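Norura Suture Pad -- User Guide

Section 4: Closing a short straight incision

4.1 Before you start

1. Check that the pad has been at room temperature for at least 2 hours. A cold pad tears at the stitch holes.
2. Lay the pad in its tray, smooth side up, and press the corners down until they hold.
3. Wipe the surface with a damp cloth. Do not use alcohol or acetone.
4. Set the lamp over the middle of the pad and dim the room lights.

CAUTION: Needles supplied with the kit are sharp. Keep the sharps box within reach and the lid open during practice.

4.2 Placing the stitch

1. Make a short, straight cut near the middle of the pad. Cut through the skin layer only.
2. Enter the needle square to the surface and follow its curve through both edges.
3. Draw the thread through until a short tail remains on the far side.
4. Park the needle where you can see it.

NOTE: If the edges roll inwards, the bite is too shallow. Remove the thread and start again in fresh material.

4.3 Tying the knot

1. Hold the long end of the thread clear of the pad.
2. Wind the thread around the closed jaw. Two turns are used for the first throw, one for each throw after that.
3. Keep the turns close together and the jaw just above the surface. Turns that slide towards the tip will drop off when the jaw opens.

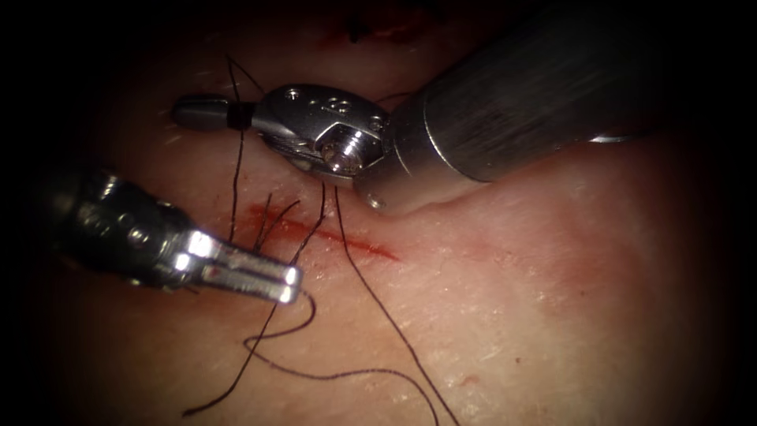 4. Open the jaw, take hold of the short tail and close again.
5. Pull the tail back through the turns. Move both ends apart, level with the pad, until the throw lies flat.
6. Repeat with the winding reversed. Three throws are enough for braided thread; smooth thread needs four.
7. Trim the ends.

CAUTION: Do not grip the working length of the thread with full force. Crushed thread breaks at the knot -- often on the last throw.

4.4 After use

Rinse the pad in lukewarm water, dust it with the powder supplied and store it flat. Each pad is rated for 200 stitches. Replacement pads are sold singly or in trade boxes of 100 (Lollmont, order code on the tray label).

Text: Agnese Siliņa. Revised in January to correct the number of turns in 4.3.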